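Notes, Thursday - Household Textiles, Druldale Evening School
By Leokadia Olszewski, July
12 shares | 3 comments

Padded coats, continued. Find the seams before you fold anything. The stitching decides where a jacket bends, and it has never yet taken advice from me. Sleeves in first, then thirds, then lean on it.

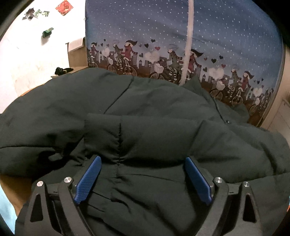 Do you close the fasteners before folding?
Close all of them, top to bottom, or the front slides open and you start over.

Reading: Wieczorek, the chapter on storage. It runs to 90 pages - skim.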